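Handout 6: Notes on the open day visit to the Vedwood lab

Date of visit: 24 March 2021

Read these notes before the lab session. Bring your own notes from the visit as well.

## What the visit covered

1. A short talk on how Vedwood collects practice runs for its kitchen tasks.
2. A demonstration at the play kitchen with a small servo arm.
3. Questions and a look at the logs.

The arm runs on software called Jindalano. The task list is named Fourie, after the street the lab used to be on. Brullen, the lab's partner, supplies storage for the recordings.

## The demonstration

The task family was "refrigerator." It has two parts: getting the upper door open or shut, and moving toy food on or off the shelf. Each part is logged as its own run. A run is capped at 43 seconds, and the operator marks it good or bad before starting the next one.

A play kitchen is a handy test site. The doors are light and the handles are large enough for a small gripper. The layout also stays the same from run to run, so changes in the results can be traced to the arm or the software. 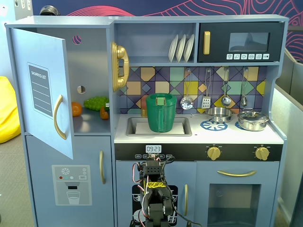
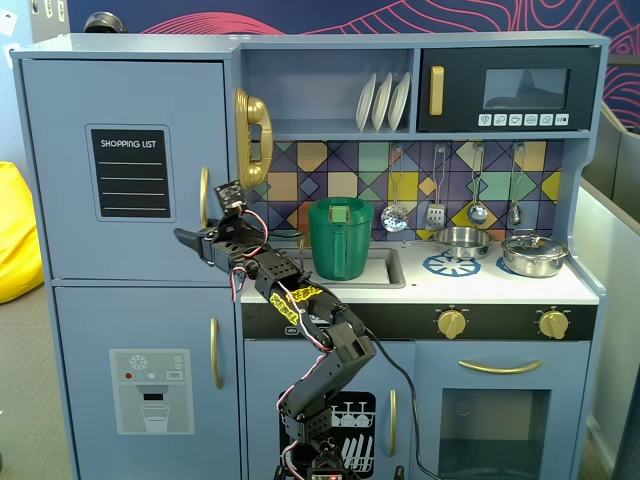
*Fig. 1 and 2. Servo arm at the play kitchen. Upper refrigerator door open in Fig. 1, closed in Fig. 2.*

## Points to note

- **Door path.** A hinged door moves on an arc. If the gripper pulls in a straight line, the handle slips or the arm stalls. Compare this with the drawer example in Handout 4.
- **Reach.** The base position sets which handles the arm can get to. Sketch the reach from above before you pick a spot.
- **Cables.** Wires outside the joints need slack, but loops can catch on handles. Check them at both ends of the travel.
- **Start state.** Write down whether each door is open or closed before the run. Logs without this are hard to use later.

## Figures from the talk

| Item | Count |
|---|---|
| Runs logged since November | 1,254 |
| Runs kept after review | 1,089 |
| Runs set aside for testing | 300 |

The test runs are part of the 1,089, so 789 are left for training.

## For the lab session

Work in pairs. Write a run sheet for opening a hinged door, with the start state, end state, time limit, and two ways the run could fail. One page is enough. Hand it in at the end of the session.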